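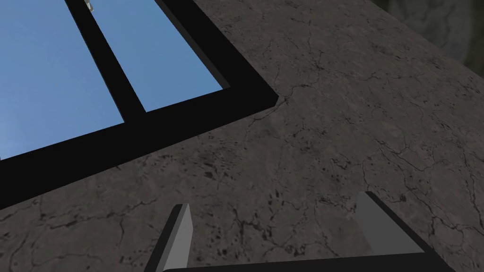 Plorkomstead Food Bloggers - June meeting minutes

Hi everyone! I'm on notes this month, so please forgive the rambling. We got going at 6:30 p.m. and I had a plate of cheese puffs balanced on my knee for most of it.

Last month's minutes
Approved. One fix: the flan was Amini's recipe, so I've changed the name.

Guest post swap
This took up most of the night. We're all in for the summer swap, where you write a post for somebody else's blog and they write one for yours. Elias Saab wanted a 500 word minimum and I said that's a lot for a cucumber salad (I stand by it!). We settled on 500 as a target, with recipe cards not counted. Send your draft to your host before you post anything about it, and please link back to the original if you're adapting a recipe.
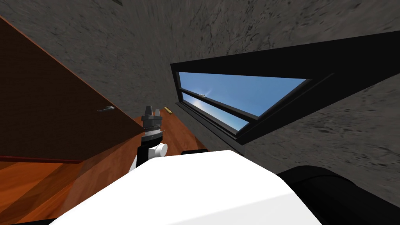

Window and wall, June

Newsletter
We're at 2,548 subscribers, which made me so happy I clapped. Zevar thinks we should go to two issues a month. I'm nervous about who writes the second one, so we're trying it for July only and talking again after that. Zevar will do the layout, I'll do the intro and the seasonal bit - probably peaches, unless someone beats me to it.

Recipe photos
Please stop grabbing each other's pictures for roundups without asking. It happened twice this spring and both times it was an honest mix-up, but a quick email first would save a lot of grumbling. We agreed one photo per recipe is fine once you have a yes.

Roststead cook-off
We have a table! The fee is $20 and it comes out of the potluck jar. Elias is bringing his lentil soup and I signed up for corn muffins, plain and jalapeño. We still need a dessert person. Amini said maybe, so I'm writing down maybe.
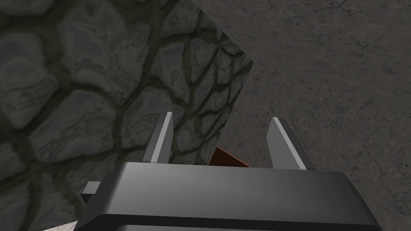 Gripper, fingers apart

Other stuff
Somebody left a blue casserole lid at my house in April. Still have it.

To do
Elias - swap pairings by email
Zevar - July layout
Me - newsletter intro, muffins, cook-off form

Wrapped up at 8:15 p.m.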